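4.3 What went wrong with the spoons

I'd love to say the slips were spread evenly over the 21 kitchen sessions, but they weren't. Embla Söderlund and I went back through the log and five of the worst all came from spoons – the grip held, then the spoon turned between the pads and our pose labels went off with it.

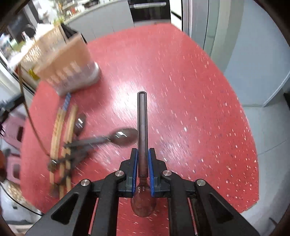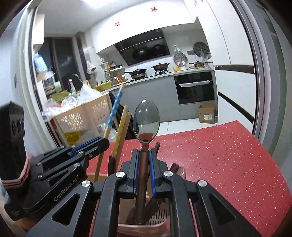
Figure 5. A spoon held between the blue finger pads, over the speckled red surface.

We'd been treating a closed grip as a safe grip, which was daft of us. Uchenna Nwankwo now flags any turn after closing, and those clips stay out of the Grimell training set until someone has checked them by hand.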